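Startseite | Institut | Forschung | Stellen und Studien | Anfahrt | Kontakt

Seite drucken | Per E-Mail weiterleiten

Teilnahmeaufruf: Sensorische Prüfpersonen für Studie zur Bitterkeitswahrnehmung von Filterkaffee (Kennwort „Prurlow“)

Das Sensoriklabor Bilero sucht für die Erhebungsphase ab Februar erwachsene Teilnehmerinnen und Teilnehmer ohne fachliche Vorbildung im Bereich Kaffee. Untersucht wird, in welchem Umfang Wasserhärte und Trinktemperatur die Einstufung der Bitterkeit bei sonst gleicher Zubereitung verändern. Die wissenschaftliche Leitung liegt bei Dr. Celeste Ramalho, die Koordination der Prüfpersonen bei Deolinda Brandão.

Gegenstand der Studie

Verglichen werden Aufgüsse aus einer einzigen Röstcharge der Rösterei Araújo. Mahlgrad, Dosierung und Kontaktzeit bleiben über alle Sitzungen konstant. Variiert werden die Karbonathärte des Brühwassers sowie die Temperatur bei der Ausgabe. Die Bewertung erfolgt auf einer unstrukturierten Linienskala mit verbalen Endpunkten („nicht wahrnehmbar“ bis „sehr stark“). Erfasst werden außerdem die Dauer des Nachgeschmacks und die Sicherheit des eigenen Urteils. Präferenzfragen sind in dieser Phase nicht vorgesehen; wer Kaffee ungern trinkt, ihn aber verträgt, kann sich ebenfalls bewerben.

Die Vorstudie umfasste 2.138 Einzelbewertungen. Ihre Auswertung ergab eine unerwartet hohe Streuung innerhalb derselben Person, weshalb die Hauptstudie mit Wiederholungsproben arbeitet. Diese werden nicht gekennzeichnet.
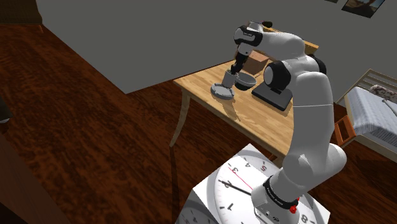 Muss ich vor der Sitzung nüchtern sein?
Eine leichte Mahlzeit ist bis zwei Stunden vor Beginn erlaubt, danach nur noch stilles Wasser. Auf Kaugummi, Zahnpasta und Tabak ist in der letzten Stunde vor der Prüfung zu verzichten.

Teilnahmevoraussetzungen

- Alter zwischen 23 und 65 Jahren
- keine akute Erkrankung der Atemwege, keine bekannte Störung des Geruchs- oder Geschmackssinns
- keine ärztlich angeratene Einschränkung des Koffeinkonsums
- keine Schwangerschaft oder Stillzeit
- Deutschkenntnisse, die das selbständige Ausfüllen des Prüfbogens erlauben
- Nichtraucher oder Raucher mit höchstens fünf Zigaretten pro Tag

Nicht teilnehmen können Personen, die beruflich mit Röstung, Einkauf oder Ausschank von Kaffee befasst sind oder in den vergangenen zwölf Monaten an einer Schulung in Verkostungstechnik teilgenommen haben. Beschäftigte der Rösterei Araújo und deren Angehörige sind ausgeschlossen.

Ablauf

Vorgesehen sind eine Eignungsprüfung und sechs Sitzungen. In der Eignungsprüfung werden wässrige Lösungen in schwacher Konzentration den Grundgeschmacksarten zugeordnet, anschließend folgt ein Dreieckstest mit zwei Aufgüssen. Über die Zulassung wird am selben Tag entschieden. Ein Anspruch auf Mitteilung der Einzelergebnisse besteht erst nach Abschluss der Studie.

Jede Sitzung dauert 80 Minuten einschließlich der Neutralisationspausen. Gereicht werden kleine Mengen, die nach der Bewertung ausgespuckt werden können. Die Entscheidung darüber ist in der ersten Sitzung zu treffen und dann beizubehalten. Zwischen zwei Proben wird mit lauwarmem Wasser gespült und ungesalzener Zwieback gegessen. Gespräche über die Proben sind während der Sitzung und in den Pausen zu unterlassen.

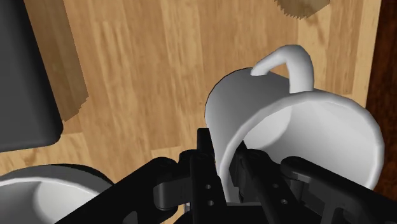
Die Wahl des Prüfgefäßes beeinflusst sowohl die Abkühlung als auch den Geruchseindruck und wird deshalb für alle Durchgänge festgelegt. Farbige oder gemusterte Gefäße scheiden aus, da die Gefäßfarbe die Intensitätsurteile nachweislich verschieben kann. Geeignet ist die Bauart des weißen Bechers rechts auf der hellen Holzplatte: weite runde Öffnung, glatte Außenwand ohne Muster. Codiert wird mit dreistelligen Zufallszahlen auf einer Begleitkarte, am Gefäß selbst befindet sich keine Kennzeichnung. Eigene Becher dürfen nicht mitgebracht werden.

Am Sitzungstag ist auf Parfüm, Rasierwasser und stark duftende Handcreme zu verzichten. Lippenstift und Lippenbalsam sind vor Betreten des Prüfraums zu entfernen. Wer erkältet ist, sagt den Termin bis 9 Uhr ab; ein Ersatztermin kann zweimal in Anspruch genommen werden. Bei unentschuldigtem Fehlen endet die Teilnahme.

Aufwandsentschädigung

Für die vollständige Teilnahme werden 900 Euro gezahlt. Die Auszahlung erfolgt per Überweisung innerhalb von vier Wochen nach der letzten Sitzung. Bei vorzeitigem Ausscheiden aus gesundheitlichen Gründen wird anteilig nach besuchten Sitzungen abgerechnet. Die Eignungsprüfung wird nicht gesondert vergütet. Fahrtkosten werden nicht erstattet. Für die steuerliche Behandlung der Zahlung sind die Teilnehmenden selbst verantwortlich.

Datenschutz

Prüfbögen werden unter einer Teilnehmernummer geführt. Die Zuordnungsliste liegt getrennt davon bei der Koordination und wird nach Auszahlung der letzten Entschädigung vernichtet. Die Einwilligung kann jederzeit ohne Angabe von Gründen widerrufen werden. Bereits anonymisierte Bewertungen lassen sich nach diesem Zeitpunkt nicht mehr entfernen.

Anmeldung

Die Anmeldung erfolgt schriftlich unter Angabe des Kennworts „Prurlow“. Mitzuteilen sind Name, Geburtsjahr, eine tagsüber erreichbare Telefonnummer, bekannte Allergien und Unverträglichkeiten, regelmäßig eingenommene Medikamente sowie der übliche Kaffeekonsum in Tassen pro Tag. Bevorzugte Uhrzeiten (vormittags ab 9.30 Uhr oder nachmittags ab 14 Uhr) können genannt werden, ein Anspruch auf Berücksichtigung besteht nicht. Unvollständige Anmeldungen werden nicht bearbeitet.

Anschrift: Sensoriklabor Bilero, Koordination Prüfpersonen, z. Hd. Deolinda Brandão, Haus Ovitz, 2. Obergeschoss. Der Zugang ist über den Hofeingang stufenlos möglich.

Kontakt | Impressum | Datenschutz | © Sensoriklabor Bilero | Nach oben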